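The Smallest Room Gets Its Due
Akus Home Magazine
21 May 2022

I have cleaned a lot of toilets. I say this without pride or shame. I put myself through two years of school scrubbing the bathrooms of a roadside motel outside Perkham, 80 rooms, one bathroom each, and by the end of it I could do a full toilet in the time it took my coworker to find the radio station she liked. Then I graduated, got a desk, got an apartment, and promptly became the kind of person who squirts blue stuff under the rim and walks away feeling virtuous.

So when my editor asked for a feature on the bathroom, and I started pitching her pretty tile and hanging plants, she stopped me and said no, the toilet. Just the toilet. I laughed, and then I went home and looked at mine, and I stopped laughing.

The first thing I had to relearn was the order. At the motel we were taught top to bottom, outside before inside, and I'd had it backward for years! I'd been going straight for the bowl with the brush, because the bowl feels like the main event, and then wiping the rest with whatever energy I had left (none). What you want is to put the cleaner in the bowl first and leave it completely alone. Then you do the tank lid, the tank, the handle, the seat lid, the seat, and the base. By the time you come back around to the bowl, the cleaner has been sitting there long enough to do most of the scrubbing for you. Ten minutes is good. If you've got hard water, like I do, give it longer and go fold some towels.

The handle, by the way. Please wipe the handle. I skipped mine for so long that I won't put the number in print.

Then there's the seat. Lift everything, the seat and the lid together, and look at the underside. There are usually little bumpers there, and whatever they're made of, they collect a ring of grime that a quick swipe goes right over. I use an old toothbrush with a stripe of tape around the handle so there can be no confusion about whose toothbrush it is. Around each bumper, then along the hinges, then a damp cloth over the whole thing. If your hinges have those flip-up caps, flip them up. I did this for the first time in December and had to go sit in the kitchen for a minute.

Some seats come off with a push or a quarter turn, and if yours does, you're living the good life. The one I bought last year is a Lusier, and it slides off its posts and goes in the tub for a rinse. I've become a real bore about it at parties. The old one had bolts so rusted that I ended up lying on the floor with a hacksaw, saying things my grandmother wouldn't have liked.

A plain white toilet is about the least forgiving thing in a house. You see every hair and every drip, especially low down on the outside of the bowl where it curves in toward the floor, and that's the part I used to leave for next time, week after week. Now I get down on a folded bath mat and do it properly, all the way around to the back.

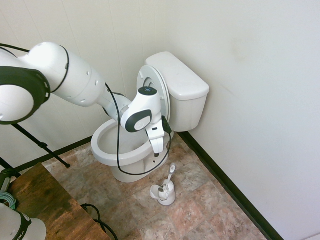 Seat and lid up, with a white toilet tucked in close to the corner.

Corners are their own misery, though. Mine is in one too, and the gap between the tank and the side wall is exactly the width of my forearm minus an inch. Cloth around a wooden spoon is the classic trick and it does work, but I've switched to an old cotton sock pulled over a paint stirrer. It's flat, so it slides in, and you can get it behind the tank and down along the baseboard. Go slowly around the water line back there and don't lean on it. I called a plumber once over a valve I'd bumped with a mop handle, and I'd rather not pay for that lesson again.

The floor around the base deserves more than a passing wipe. I spray, wait, and then go around the edge with the taped toothbrush, and after that I dry it with a rag. The drying matters more than I thought it did. A little water left sitting along that seam makes a room smell tired, even when everything in it is clean, and no candle is going to cover it up (I own many candles, I've tested this).

Now, the bowl. You've folded your towels, you've come back. Start under the rim, and push the brush up so the bristles get into the holes where the water comes out. Work down in circles, then give the bottom a good plunge or two so the water level drops a bit and you can get at the line. For a mineral ring that won't shift, I pour in plain white vinegar at night and scrub in the morning. If it's still there, a pumice stone made for toilets will usually take it off real porcelain, as long as you keep the stone wet the entire time and go easy. Two warnings I take seriously: vinegar and bleach never go in the same bowl, and you flush one cleaner away fully before you even open the next.

Then trap the brush. My best motel habit, and I'd forgotten all about it! Lay the brush across the bowl and drop the seat down on the handle so the bristles hang over the water, and let it drip there until it's dry. A wet brush shoved back in its holder is how you get that awful brown puddle at the bottom. I bought a Tavares holder with a drainage tray this spring, and even so I trap the brush first.

My full round, all of the above minus the vinegar, takes me a quarter of an hour now — a little more if the hinges are bad. I do it once a week, with a fast wipe of the seat and handle in between when I'm waiting for the shower to warm up. The plants and the pretty tile are still on my list, and my editor says maybe in the fall.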